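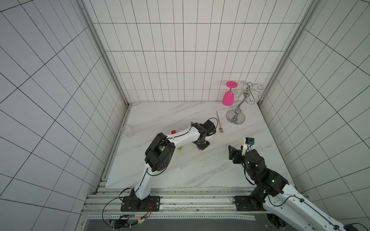

Somkiat Kaewmanee has translated 727 instruction manuals and says he has met one person who read one. "It was my mother," he says. "She called to tell me there was a comma missing on page 5."

He works from the back bedroom of his apartment in Clekau, starting at six in the morning, when the building's pipes are quiet. He has turned rice cookers, hedge trimmers and one inflatable church into plain American English. His agency, Stedura, pays by the word, and he admits this has shaped his feelings about brevity.

"A good warning is short," he says. "Do not put your hand in there. That's eight words. My rent is 931 a month. You see the problem."

He got into the trade by accident. In his twenties he was writing poems and working the desk at a small hotel called the Inthanon, where the owner had bought a dehumidifier with instructions in a language no guest could identify. Kaewmanee guessed at them. The machine ran for years. 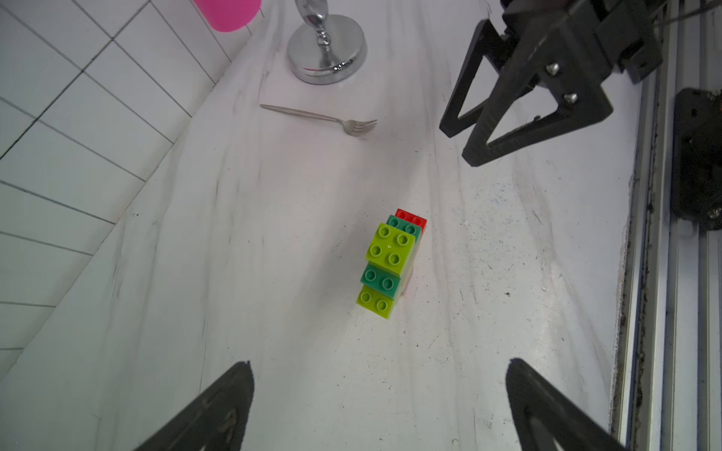 What he dislikes most is the cheerful opening paragraph. "Congratulations on your purchase. Why? They bought a fan. They were hot." He once cut the congratulations from a manual for a Starnarley bread machine and got a call from the client within the hour. It went back in, with an exclamation mark added as punishment.

The poems continue, slowly. A small press printed his only collection one February, and it has sold 809 fewer copies than he was led to expect. He won't say what he was led to expect.

"The bread machine has a bigger readership," he says. "Well – a bigger print run."

Asked whether he reads the manuals for things he buys himself, he gets up to see about the coffee, which has been blinking at us for ten minutes. He presses a button. It blinks faster.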